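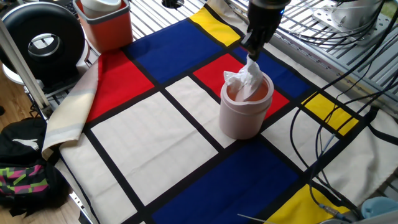 Heft 612 · Seite 2

# Tischdecke mit Briefecken säumen

Vor dem Zuschnitt wird der Stoff gewaschen und gebügelt. Baumwolle läuft ein, und eine fertige Decke lässt sich nicht mehr verlängern. Gemessen wird die Tischplatte, dazu kommen auf jeder Seite der gewünschte Überhang und 4 cm Saumzugabe.

Bei großen Mustern den Stoff erst auf dem Tisch auslegen und verschieben, bis die Linien parallel zur Kante laufen. Die Schnittlinien mit Kreide auf der Rückseite anzeichnen. Wer Karos oder Gitter verarbeitet, schneidet an einer Musterlinie entlang, auch wenn der Fadenlauf ein wenig abweicht.

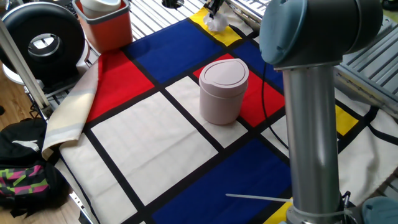
## Kanten und Ecken

1. Ringsum 1 cm nach links umbügeln, dann noch einmal 3 cm.
2. Alles wieder aufklappen. An jeder Ecke bilden die inneren Bügelfalten einen Kreuzungspunkt.
3. Die Ecke diagonal durch diesen Punkt nach innen falten und bügeln.
4. Aufklappen und die Spitze mit 1 cm Abstand außerhalb der Diagonalen abschneiden.
5. Den Stoff rechts auf rechts zum Dreieck legen und auf der Diagonalen nähen. An der äußeren 1-cm-Falte aufhören.
6. Nahtzugabe auseinanderbügeln, Ecke wenden, Spitze mit einer stumpfen Nadel ausformen.

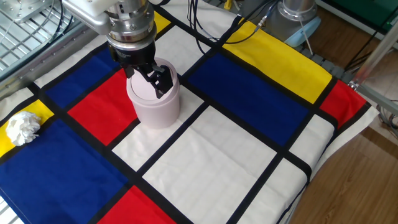 *Blassrosa Behälter auf der Decke.*

## Absteppen

Garn in Stärke 100, Stichlänge 3. Den Saum knapp an der inneren Bruchkante absteppen und mitten auf einer Längsseite beginnen. An der Ecke bleibt die Nadel im Stoff, der Fuß wird gehoben und die Decke gedreht. 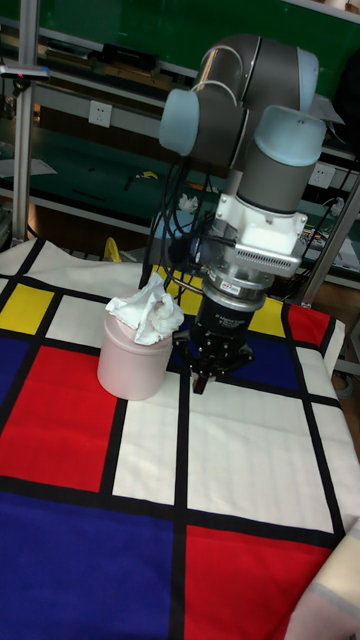
Den Anfang der Naht um drei Stiche übernähen und die Fäden auf der Rückseite vernähen. Danach den Saum von links dämpfen. Malsha Jayawardena heftet bei glatten Stoffen vorher mit der Hand, das dauert pro Seite ein paar Minuten länger.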